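Lista de comprobación de seguridad e higiene — Taller de costura y planchado
Centro de formación Fultside, planta 2
Referencia de la inspección: 3053
Fecha: 12/09/2018
Inspectora: Gwawr Wynne
Responsable del área: Esben Grímsdóttir

Alcance

La presente inspección comprende el aula de costura, la zona de planchado, el almacén de tejidos y el pasillo de acceso. Quedan excluidos los aseos y la sala de profesorado, que se revisan en el expediente general del edificio. Los puntos se califican como Conforme, Observación o No conforme. Los puntos no conformes requieren respuesta escrita del responsable del área.

1. Accesos y evacuación

1.1 Puerta principal practicable desde el interior sin llave. Conforme.
1.2 Salida secundaria despejada. No conforme.
Comentario: se hallaron rollos de tela apoyados contra la hoja derecha. Fueron retirados durante la visita, pero la misma incidencia figura en el informe de mayo. El pasillo no puede utilizarse como depósito, ni siquiera en los días de entrega.
1.3 Señalización de evacuación legible desde cualquier puesto. Observación.
Comentario: el rótulo situado junto al almacén queda oculto cuando se abre el armario de patrones. Procede trasladarlo a la pared contigua.

2. Protección contra incendios

2.1 Extintores accesibles y con revisión vigente. Conforme.
2.2 Detector de humo en el almacén. Conforme.
2.3 Retales y borra retirados al término de la jornada. Observación.
Comentario: se apreció acumulación de borra bajo las máquinas remalladoras. La limpieza de las carcasas inferiores no consta en la hoja de tareas y debe incorporarse a ella.

3. Instalación eléctrica

3.1 Cuadro cerrado y rotulado. Conforme.
3.2 Cables de las planchas sin daños visibles. No conforme.
Comentario: 2 planchas presentan la funda textil deshilachada a la altura del mango. Se retiraron del servicio y se etiquetaron. No volverán a utilizarse hasta que Windis, empresa encargada del mantenimiento, emita el parte de reparación.
3.3 Ausencia de regletas encadenadas. Conforme.
3.4 Interruptor general de la zona de planchado accesible. Conforme.

4. Superficies de trabajo

4.1 Mesas estables y sin aristas vivas. Conforme.
4.2 Superficies limpias antes del inicio de cada sesión. Observación.
Comentario: la limpieza se realiza, aunque sin registro. Se recuerda que las manchas de tiza grasa y de apresto pueden transferirse a los tejidos claros, por lo que conviene anotar el producto empleado en cada mesa.

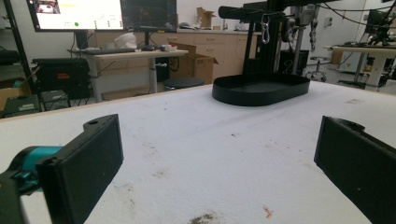
4.3 Alfileres y agujas recogidos en recipiente rígido. Conforme.
Comentario: el sistema de acericos magnéticos implantado por el profesor Þröstur Mogensen funciona de manera satisfactoria y podría extenderse al aula de patronaje.
4.4 Tijeras y cúteres guardados bajo llave. Conforme.

5. Zona de planchado

5.1 Soportes resistentes al calor en todos los puestos. Conforme.
5.2 Ventilación durante el uso de vapor. Observación.
Comentario: el extractor funciona, pero el alumnado desconoce la ubicación del mando. Deberá colocarse una indicación visible.
5.3 Instrucciones de vaciado de los depósitos de agua. No conforme.
Comentario: la hoja plastificada corresponde a un modelo anterior. Se solicitará a Verkness la documentación del equipo instalado.

6. Primeros auxilios

6.1 Botiquín señalizado y completo. Observación.
Comentario: faltan apósitos para quemaduras. El resto del contenido coincide con el inventario fijado en la tapa.
6.2 Persona designada presente en cada turno. Conforme.

Medidas y responsables

Puntos 1.2 y 1.3 — Esben Grímsdóttir.
Punto 2.3 — Halfdan Lauritsen, que actualizará la hoja de tareas.
Punto 3.2 — Windis, previa solicitud de la administración del centro.
Puntos 4.2 y 5.2 — profesorado del taller.
Punto 5.3 — Brynhildur Egilsson.
Punto 6.1 — administración del centro.

Las respuestas a los 3 puntos no conformes se remitirán por escrito a la inspectora, con copia al archivo de Fultside. El taller puede continuar su actividad ordinaria, salvo en lo relativo a las planchas retiradas.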